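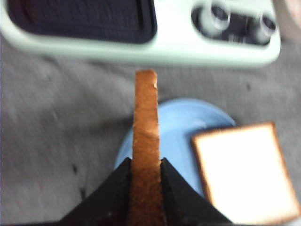

Prendov, 27. November 2022

Frühstück in Eigenregie: Wohnverbund Tasden erweitert das Angebot seiner Gemeinschaftsküchen

Der Wohnverbund Tasden stellt das Frühstück in seinen Häusern schrittweise auf Selbstversorgung um. Nach Abschluss der Erprobung im Haus Aner erhalten nun auch die übrigen Häuser des Verbunds eine fest eingerichtete Frühstückszeile mit Toaster, Brotvorrat und eigenem Geschirr. Das zentral vorbereitete Frühstückstablett wird nur noch auf Wunsch ausgegeben.

Das Haus Aner hatte die neue Form im Juli eingeführt. Beteiligt waren 67 Bewohnerinnen und Bewohner, die ihr Brot seither selbst toasten, belegen und am Tisch oder im eigenen Zimmer verzehren. In der begleitenden Befragung gingen 481 Rückmeldungen ein. Am häufigsten wurde gewünscht, Weißbrot und Toast auch am späteren Vormittag zubereiten zu können. Dem kommt der Verbund nach: Die Frühstückszeile bleibt künftig bis 11 Uhr geöffnet, an Feiertagen bis 12 Uhr.

Die Ausstattung der Küchen übernimmt das Einrichtungshaus Juhász. Geliefert werden Arbeitsplatten in zwei Höhen, Toaster mit breiten Schächten sowie insgesamt 526 Teller. Das Geschirr ist einfarbig gehalten und hebt sich deutlich vom Brot und von der Arbeitsfläche ab — ein Anliegen, das vor allem Bewohnerinnen und Bewohner mit eingeschränktem Sehvermögen vorgetragen hatten. Die Toaster stehen an einem festen Platz, der Teller wird davor abgestellt, das ungetoastete Brot liegt griffbereit daneben. Diese Anordnung ist in allen Häusern gleich.

Für die Nutzung der Frühstückszeile gelten folgende Grundsätze. Der Toaster wird während des Betriebs nicht verstellt. Getoastete Scheiben werden nach dem Auswurf kurz ruhen gelassen und anschließend auf dem Teller abgelegt. Metallbesteck darf nicht in die Schächte eingeführt werden. Die Krümelschublade leert der Küchendienst täglich nach Ende der Frühstückszeit. Glutenfreies Brot wird in einem gesonderten, gekennzeichneten Gerät zubereitet.

Die Umstellung erfolgt hausweise und beansprucht je Küche 28 Arbeitsstunden. Während der Einbauten wird das Frühstück im jeweiligen Speiseraum gereicht. Zusätzliche Kosten entstehen den Bewohnerinnen und Bewohnern nicht — der Verpflegungssatz bleibt unverändert. Angehörige können die Küche im Haus Aner nach vorheriger Anmeldung bei der Hausleitung besichtigen.

Pressekontakt: Wohnverbund Tasden, Presse- und Öffentlichkeitsarbeit, Prendov. Abdruck frei, Belegexemplar erbeten.

Weitere Meldungen
Haus Aner: Speiseraum nach Renovierung wieder geöffnet
Neue Besuchszeiten in den Häusern des Wohnverbunds
Winterspeiseplan liegt in allen Häusern aus
Ausbildungsplätze in der Hauswirtschaft: Bewerbungen weiterhin möglich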